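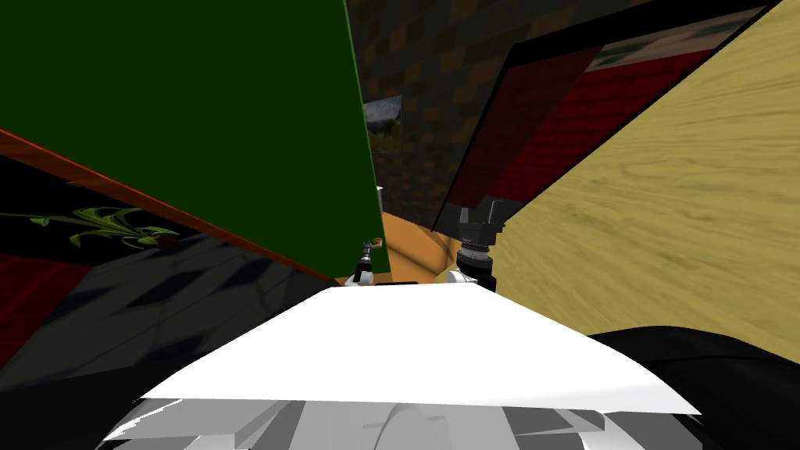 What does Otico's new group study?
The group builds small, low-power memory circuits that learn from noisy signals, and tests them alongside simulations of the same circuits.

June – by Dima Rizk, Otico Press Office

Otico is delighted to welcome Halldóra Ragnarsson as leader of its new research group on low-power computing, which opens this June at the Nostham campus. She brings along a lively bunch of physicists and engineers, and we could not be happier to have them down the hall!

The group starts with 10 members, among them Nabil Obeidat, who designs the test chips, and Zaid Qudah, who writes the learning rules that run on them. Their first chip, named Raltutitz, holds some 2000 memory cells, of which 586 are set aside for comparing one learning rule with another.

"I have wanted to put the people who make devices and the people who write algorithms in one room for a long time," said Ragnarsson, "and now we even share a coffee machine – a very good one, I should add."

Students curious about thesis projects are warmly invited to write to Jihad Khasawneh at the group office.

Search this site
Enter keywords
Go

Recent news
Nassar fellowships open for applications
Summer school on circuits and learning: program online
Clean room hours for June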